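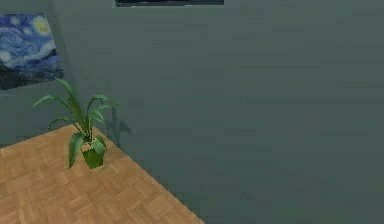
Pre-run inspection, student navigation project, Skelier sim build. Every team goes through this list before its world files are loaded for a scored run. Spawn views are checked first, and each one should have at least one landmark the localizer can hold on to. In the parquet corner that is the Starry Night print and the plant in the green pot – the big wall beside them gives the matcher nothing to work with. Checked by Clyde Begay and Paloma Brannigan.

May 13, 2022
By Dwayne Pruitt

1. World loads with no missing textures
OK. Load log has 2,654 lines and no errors.

2. Collision shapes on for all furniture and plants
FIX. The plant has a visual mesh only. A robot would drive through it and the run would still count as clean. Ignacio Bellamy to add a simple cylinder.

3. Shadows
OK. Leave them on. Team Gitent asked to switch them off for speed and the answer is no, same as in November.

4. Second spawn view

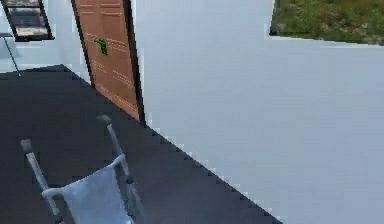
View toward the door, green handle, dark floor.

OK with comment. The floor-to-wall line is jagged at this render setting. Edge detection may break it into short pieces, so teams should test their line fitting here before the scored run.

5. Door
Stays closed for this round. Handle color is fixed at green, do not edit. Sérgio Carrilho's grasp task uses the same world file.

6. Walker frame
OK. Collision shape must include the hanging panel as well as the posts. Confirmed in the editor.

7. Speed limit and stop command
OK for Forkirton and Van Dusen. Gitent's stop command took 462 ms against a limit of 200. Not cleared. Retest after they fix the message queue.

8. Step limit
Set to 3,000 for all teams. Do not change it in your local copy and then ask why your score is different.

9. Logs
Each team saves its own log under the team name. Two teams used the default name last time and one log was lost.

Result: two teams cleared, Gitent on hold, item 2 open. Send changes to Paloma before the files are locked.

Search this site
Enter keywords
Go

Recent items
Skelier setup notes for new members
Battery cart checklist
Scoring rules, navigation round
How to report a bad world file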